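the watholm water tower business, all in one place

posted by gullywasher

I'm starting a new thread so the dog license thread can go back to being about dogs.

What we know. In April the county found 87 gallons of green paint missing from the road shed. Two nights later the old Watholm water tower was green up to the catwalk. The sheriff's statement called these "separate matters under review." The Grulby Ledger ran it on page 6, under the pie auction.

re: posted by tin_lizard

The shed log was signed out at 4:40 a.m. by somebody whose handwriting looks like a seismograph. Zubaida Ansari asked for a copy at the county meeting and got one with the signature blacked out. You'd need to be able to read it before it was worth hiding, but fine.

re: posted by marlo_p

You people will make a conspiracy out of a coat of primer. The tower was on the maintenance list. My brother-in-law has seen the list.

re: posted by gullywasher

Has he seen it with the tower on it, or has he seen a list?

re: posted by marlo_p

A list. It was folded.

re: posted by tin_lizard

The list from January is still up on the county site and the tower isn't there. There's a culvert, the fairground toilets, and "misc." If the tower is misc, I'd like to know what else is.

re: posted by Rustetti_Rd

I live under the thing. Two trucks, no county markings, lights off, and a radio playing the whole time. I called the non-emergency line and was told to call back during business hours. As crimes go it was very relaxed.

re: posted by marlo_p

Contractors have radios. Twal Coatings had the bridge job last fall and their trucks are plain white.

re: posted by gullywasher

Twal bid on the bridge and lost. It's in the minutes, right after the part where Nima Heydari asks why the paint budget went up by nearly 200 percent and the chair calls a recess. 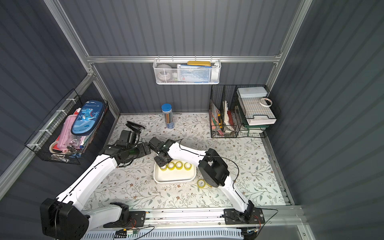 And the recess lasted until everyone went home, so the question is technically still on the floor. I've asked for the audio. The clerk says the recorder was off, then that it was on but the file is large.

re: posted by Rustetti_Rd

For what it's worth they did a nice job on the ladder. The rest has drips.

re: posted by marlo_p

So now you're complaining about the quality.

re: posted by Rustetti_Rd

I paid for it, didn't I?

re: posted by tin_lizard

Records request went in this morning. I asked for the shed log, the work order and whatever "misc" is. They have ten business days, then they ask for ten more.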